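Staff Facilities Board > Storage and Lockers
Topic: Keys left in unassigned lockers, Rarent building

O.Zhuravel (Facilities Office)
Posted 2021-04-09
Colleagues are asked to read the following before requesting a locker on the ground floor.
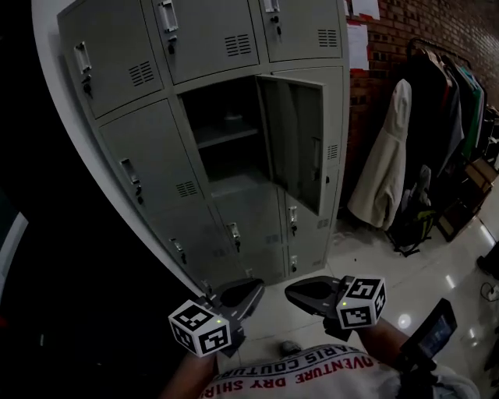
The present arrangement is that a locker without an assigned user keeps its key at the door. A member of staff may select any such locker, place belongings inside, lock it and take the key. The compartment number must then be reported to this office before the end of the shift. Keys are to be returned to the same door when the locker is given up.

The office holds 59 locker records for the building, and 28 of them have no name entered. Staff who have taken a key without reporting it are requested to do so in this thread or by internal mail. A replacement key is charged at 200 to the department concerned.

R_Grabner
I wish to register an objection to the first paragraph. Leaving keys at the doors invites loss. At the Komero site all keys are kept at the front desk and signed for, and the desk has had few complaints. I would propose the same procedure for Rarent.

I.Pasichnyk
The Komero desk is staffed at all hours. Ours closes before the late shift begins. Under Mr. Grabner's proposal, late staff would have no means of obtaining a locker, and coats and bags would again be left on chairs in the corridor. I support the arrangement as it stands.

R_Grabner
The late shift could be issued keys in advance. I do not consider this a serious obstacle.

N.Cele
May I ask for clarification on two points? First, are the shelves inside the compartments fixed? A long coat does not hang properly in a divided locker. Second, is it permitted to leave the door open during the day to air out damp shoes?

O.Zhuravel (Facilities Office)
In reply to Ms. Cele: the shelves are to be left in place. Requests for a compartment without a shelf may be sent to this office, although supply is limited. Doors should be closed when the user walks away. The doors have vents, and an open door may obstruct the locker beside it and present a hazard to persons passing.

Y_Stelmakh
With respect, the vents are not sufficient for wet shoes. My department raised this last June and was told that a drying rack would be ordered from Faren. Has there been any progress?

O.Zhuravel (Facilities Office)
The rack was not approved in that budget. I will submit the request again - please send me the number of staff who would use it.

I.Pasichnyk
Four from our team, late shift only.

R_Grabner
I maintain my position on the keys and ask that it be recorded.

O.Zhuravel (Facilities Office)
It is so recorded. Any item found in an unassigned locker will be held at the desk for 2 weeks. Owners should state what the item is when collecting it.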